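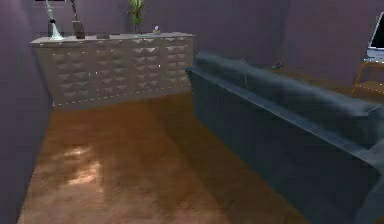

Lirkonwood household episodes, README

What you get: 2822 episodes of a simulated mobile robot trundling through one furnished home, being asked to find things and put other things on them. Built at Onent for training policies that have to work from the robot's own cameras. Last regenerated in May.

The walls are purple. We didn't pick the color, and after 17 rounds of review we've stopped seeing it. If your model learns that homes are purple, mix in another set.

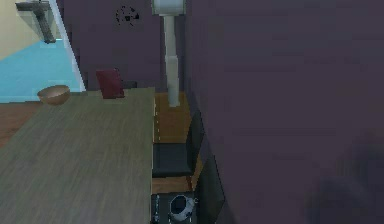 Small objects get placed by script at the start of each episode, and the script's idea of where a mug belongs is broad. Chairs are allowed. We left these in on purpose – people leave mugs on chairs too.

Splits: 608 episodes are held out for testing. Please don't train on them and then email us about your score.
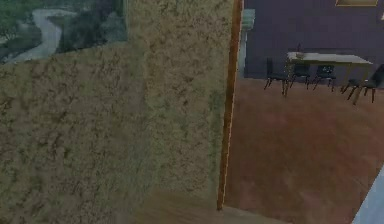 Maintained by Maarten Kramer, Onent, Gultville office

Navigation segments make up more than half of the data, and plenty of their frames contain nothing to pick up. Filter on the "phase" field if you only want manipulation. Don't filter on whether the arm is in view, as it often isn't.

Known problems:
Textures go soft up close.
The 2 longest episodes are one policy failing to leave a doorway. Kept for morale.

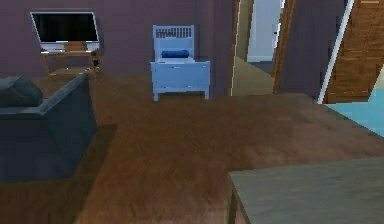 Bed, doorway and TV wall, rendered view.

Thanks to Van der Linden for the compute. Bug reports go to Maarten, ideally with an episode number.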